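Home Visits Trip notes Gear Contact

Dundlow Woollen Mill open day

24 Sep 2022
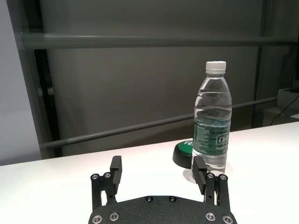 The mill at Dundlow opens to the public twice a year, once in June and again in spring, and I had missed the June one. It is a brick building on the river side of the railway line, 17 kilometres out of town on a road that is sealed nearly all the way. Parking was in the paddock opposite. Entry was $3, paid at a card table inside the gate.

Tours left when there were enough people at the door. Ours started in the wool store, where the bales come in already scoured. The mill used to do its own scouring, but the plant was shut down when the rules on discharging into the river changed, and the old bowls have been sold for scrap. You can still see the bolt holes in the floor.

Carding is on the ground floor. The main card is called the Cunard, after a nameplate on the end panel, and our guide said she had never found out whether that was the maker or a joke by a former owner. It was running for the tour. The noise is steady and you can talk over it if you stand at the delivery end. The fleece goes in as clumps and comes off as a thin web, which is then split into strips and rubbed into slubbing ready for spinning. We were allowed to handle a length of it. It pulls apart with almost no effort.

Spinning is up a flight of stairs that are steep and worn in the middle. The frame there has 78 spindles. It had been threaded up for the day in a grey yarn they sell under the name Ciria, a two-ply used mostly for jumpers. A second frame beside it was stopped and had its covers off. The guide spent a fair while on how the twist is set and what happens when the humidity in the room drops. The short version is that the yarn breaks more and somebody walks up and down all day piecing it back together.

The weaving shed was the part I had come for. There are still looms at the far end that were put in second-hand, and the one being demonstrated was making a travel rug in brown and cream. The weaver stopped it a few times to show how a broken warp end is found and tied in. The loom takes a long time to dress, most of a week, so they like to run the same pattern for as long as it sells. Earplugs were handed out at the door of the shed and you do need them.

Finishing is done in a newer building across the yard. The rugs are washed, dried and brushed there, and the colour changes more than I expected between the loom and the shelf. This section was more crowded, as two tours had caught up with each other, and I didn't hear much of the talk.

The shop is beside the gate. Rugs in the Bugti pattern, a dark red check, were $68 for seconds. I looked over two of them and could find the fault in only one - a thick place near the fringe. I bought the other. Yarn was sold by the skein and the Ciria had mostly gone by lunchtime apart from the grey.

Tea and scones were in the old boiler house. The queue was long but moved along. Toilets are behind the shop, and the upstairs floor can't be reached without using the stairs. Wear closed shoes, as they turned one family back at carding for thongs.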